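Blog > Kitchen > Grumbling About Groceries

I have now read one too many articles telling me that fruit belongs out on the table in a nice bowl, where it will "invite" me to eat it. I have owned fruit for a long time. It has never invited me to do anything.

Still, I gave it a try in January. The claim, as the newsletter from the Trenon store put it, was that people who keep fruit in sight waste less of it. By how much, they didn't say. They did include a coupon for a Premier fruit stand, 2 tiers, which tells you something about where the advice was coming from.

I skipped the stand. I have a shallow cream bowl with a cartoon animal on its yellow inside, and that seemed like plenty of equipment.
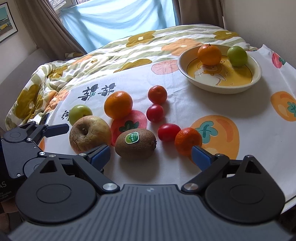
Posted by Flanagan in Kitchen | 7 comments

The trouble with a shallow bowl is that it's shallow. Put a big apple in it and you've used up most of your bowl. So the fruit goes on the tablecloth, the white one with the persimmons printed on it, and then you have a table covered in fruit with pictures of fruit underneath.

I also don't buy the idea that looking at it helps. That apple has a bruise and its skin is starting to wrinkle, and seeing it every time I walk past hasn't made me want it any more. The kiwi still has its sticker on. I keep meaning to cut it in half and eat it with a spoon, and then I have toast.

What does get eaten is anything small that peels easily, so mandarins and tangerines. They got eaten when they lived in a bag behind the door, too. As for the cherry tomato, I know, it's technically a fruit, please don't write in again.

A reader who shops at Zillitz swears by keeping the apples in the fridge and only the citrus out. I'm going to try that next, mostly to get my tablecloth back. The apple is going into a crumble tonight if I can find the oats.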